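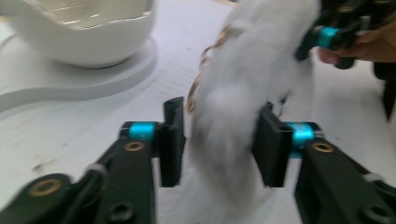 Akosdale workshop puts two gripper makes head to head

5 November 2022

I went over to Akosdale this week to see the gripper trials I mentioned in the last round-up, and I meant to stay an hour. I stayed until they locked up. So if you were expecting my piece on the Drorkbridge bus timetable, sorry, it'll have to wait.

The short version is that the workshop has started a proper side-by-side test of two sets of finger pads for its hand-held grippers, one from Briner and one from Aksoy, and the winner goes on the robot arms in January. The plan is 4000 grips altogether, split evenly between the makes. When I left, the tally on the whiteboard stood at 1807.

Ladi Bako is running it. She's been at the workshop since it was mostly a place for mending conveyor parts, and she talks very fast, so my notes are a mess (if I've got a detail wrong, Ladi, ring me and I'll fix it).

The way they do it is to have a person hold a gripper in each hand and work at the table as if the grippers were their own fingers. You squeeze, the jaws close. You pick a thing up, put it down, turn it over, pass it from one side to the other. All of that gets recorded, and the pads are swapped between runs. I'd assumed they would just bolt the pads on the robot arm and let it go at things all day, but Ladi said that tells you as much about the arm as it does about the pads. With a person on the other end you find out fast whether a pad is any good, because the person starts swearing.

Soft things are this week's lot. Hard things were done first and there wasn't much in it, apparently. Both makes will hold a block or a mug all day long. Fluffy things are another matter, and fluffy things with a bit of chain on them are worse. The fur squashes and squashes and you think you've got hold of it, and all you have is fur. Then the rest of the thing swings round underneath and you've lost it.

I had a go, of course. I'd been hinting since I got through the door. The grippers are lighter in the hand than I expected and the squeeze is lovely, a bit like a good pair of garden secateurs. My first few goes were dreadful. I kept coming in too high and getting a pinch of fluff and nothing else. Ladi told me to go lower and slower, and to stop looking at my hands and look at the thing I was picking up, and after that I got on better. Not well! But better.

Two hands are much harder than one. Passing something from the left gripper to the right sounds like nothing at all, and you do it all day without thinking when you've got your own fingers, but there's a moment when both sets of jaws are on it and you have to decide which to let go. I let go of both. More than once. They have a column on the score sheet for that, headed "handover", and I'm told my runs will be kept out of it.

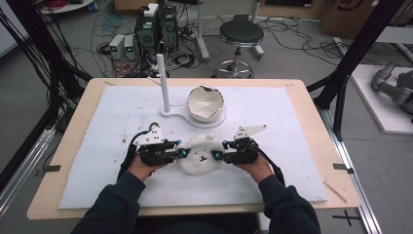
Photo: Akosdale workshop / Ladi Bako

Squeezing from both sides, with a gripper on the left and another on the right, is a separate test, and it's the one Ladi cares about most. A lot of the jobs they'd like the arms to do later involve picking up something too wide or too floppy for one set of jaws. You press in evenly, lift a little, and see whether it stays or slides out of the bottom. If one hand pushes harder the whole thing twists, and then you have to start again. She made it look easy. I went quite quiet while she was doing it, which anyone who knows me will tell you is rare.

Now, the pads. I pressed for a result and got a half one. The Briner pads are the stiffer of the two, and they close with a nice definite feel. You know when you've touched something. Ladi prefers them for anything with an edge, a handle or a rim. The Aksoy pads have more give, and on the furry things they've dropped less so far, though she was very firm that I mustn't print that as a verdict with more than half the grips still to do. So I'm printing it as a so far. The Aksoy ones also pick up fluff, and once there's fluff on them they slip, and someone has to stop and clean them. The Briner pads wipe down in a moment. Whether that matters depends on how long you want a robot to carry on by itself, and I suspect it matters quite a lot.

For what it's worth, I liked the Briner pads more, and I'm fairly sure it's because they were the ones I had on when I finally managed a handover. Ladi says everyone does this. People fall for whichever set they had on when things went right, so nobody doing the runs is told which make they're using any more. I was only told because my go didn't count.

I did ask about price and was told, nicely, that quotes are still being haggled over. I also asked whether the rest of the gripper changes between runs. It doesn't. Same handles, same linkage, same cables, only the pads come off. They tried changing the controller settings as well in the early days and ended up with a pile of numbers that could have meant anything, so that lot was thrown away and the count went back to zero. You could see it still hurt.

Another thing I hadn't thought about is tired hands. Squeezing a trigger for a whole morning makes your grip lazy, and lazy grips look like bad pads on the sheet. The rule now is that each person does a short run, has a break and swaps with someone else, and nobody does more than three runs in a day. I did one and my thumb was aching on the train.

Setting up takes longer than I'd have guessed too. The table has to be in the same spot every time, the board has to go back on it square, and the objects have to begin from more or less the same place, though not exactly the same, or you'd only be learning how to pick up one thing from one spot. Ladi has strong views on how much "more or less" is allowed. We had a long chat about this that I won't put you through.

What comes next: bags and cloth, which she is dreading, then a few mixed runs with a bowl on the table so that people have to work near something breakable without knocking it. After that, the count should be done before Christmas if everybody stays well, and the pads that come out best go on the arms in January. The first thing the arms will be asked to do is the same set of squeezes and lifts the people have been doing, so there'll be something to hold them up against. I've been promised an invitation and I intend to hold them to it.

There might be a chance for a few of you to help before then. They're short of left-handers. Nearly everyone who has done the runs so far is right-handed, and the handover figures lean heavily one way as a result. If you're left-handed, can get to Akosdale in the daytime and don't mind spending a morning picking up the same fluffy object again and again, Ladi would love to hear from you. You don't need to know anything about robots. I certainly didn't. Ask for her at the front desk, and wear sleeves that won't catch on the cables.

A couple of people wrote in after the last round-up to ask whether the trials had moved over to Drorkbridge. They haven't. Drorkbridge has lent a couple of people and some cable, and the storage is over there, but the testing is all in Akosdale and will stay there until the arms are fitted. After that it's still being argued over.

I'll put the final tally up when I get it, along with the handover column, minus mine. The bus timetable piece will be along next week, and yes, I have seen what they've done to the early service.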